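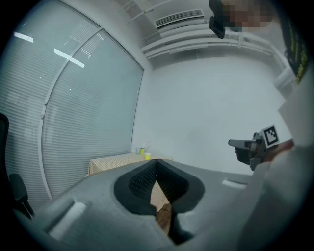 Do Blinds Really Keep a Room Cool?

Grown-ups say it every August: shut the blinds and the room stays cool. Is that true? Partly.

Sunlight goes straight through glass. White blinds bounce some of it back out, but the rest warms the blinds, and they are already inside with you. So closed blinds help a bit — they don't work like a fridge. 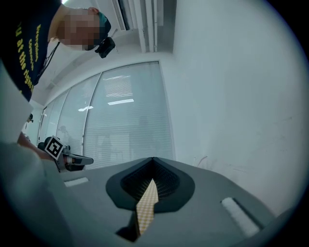 An air conditioner does more, by moving heat outdoors. Want to check? Put 2 cups of water by a sunny window, one behind a closed blind, and feel them after lunch. Don't just believe us.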